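Steam Traps: Types, Sizing and Upkeep

A steam trap is an automatic device that lets condensate, air and other gases out of a steam line while holding the live steam in. I've looked after them for most of my working life, first at the Borkbridge dairy plant and then at the Prinosham dye works, so this entry leans on those two places more than a proper reference book would.

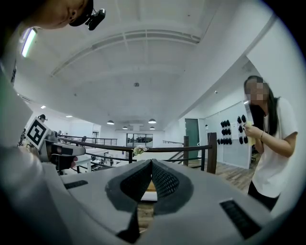
Main types

Mechanical traps work on density. A float trap has a hollow ball that rises with the water and opens a valve at the bottom of the body, so condensate leaves as fast as it comes in. The inverted bucket does it upside down: steam fills the bucket, the bucket floats, the valve shuts. When water takes over, the bucket sinks and the valve opens again. I like inverted buckets for dirty lines (and we had plenty of those at Borkbridge!), but they can lose their water seal if the pressure drops suddenly, and then they blow steam until someone primes them.

Thermostatic traps work on temperature. Balanced pressure types have a small capsule filled with liquid that boils just below steam temperature, and bimetal types use strips that bend as they heat up. Both are great at getting rid of air on startup. Bimetal is slow to react, though, so I keep it for tracer lines and places where a little backed-up water does no harm.

Thermodynamic traps, or disc traps, have one moving part – a flat disc that snaps up and down on its seat. They're small, cheap and tough. They also click, and after a while you can walk down a pipe rack and hear which one is cycling too fast.

Sizing

People size traps by the pipe, and I did too until Liesbeth Vandenberghe sat me down with the load sheets. What you need is the condensate load at startup and in normal running, plus the pressure difference across the trap. Watch that second number. A trap on a 200 psi main that discharges into a return line at 36 psi doesn't see the full 200, and if the return climbs uphill it sees less again. Oversized disc traps wear out early, and undersized float traps flood the heat exchanger.

Installation

Put the trap below the outlet it drains, with a strainer ahead of it and a shutoff valve on each side. Drip legs on a main should be full pipe diameter on the smaller sizes, or the condensate just skates over the top. Hiếu Triệu, who taught me at Prinosham, also wanted a test valve downstream of every trap, and we put in nine of them one hot August. Best money we spent that year.

Testing and failure

Traps fail open or they fail closed. Failed open wastes steam and pushes up pressure in the return. Failed closed leaves a cold trap and a waterlogged line, with a good chance of water hammer. Check the temperature first, then listen with an ultrasonic probe, and use the test valve if you're still unsure – flash steam and live steam look a lot alike until you've watched a few of each. I log every trap by tag number, and the old Clelen float traps get looked at twice as often as the rest.

See also: condensate pumps, flash vessels, pressure reducing stations, the Gachanja return loop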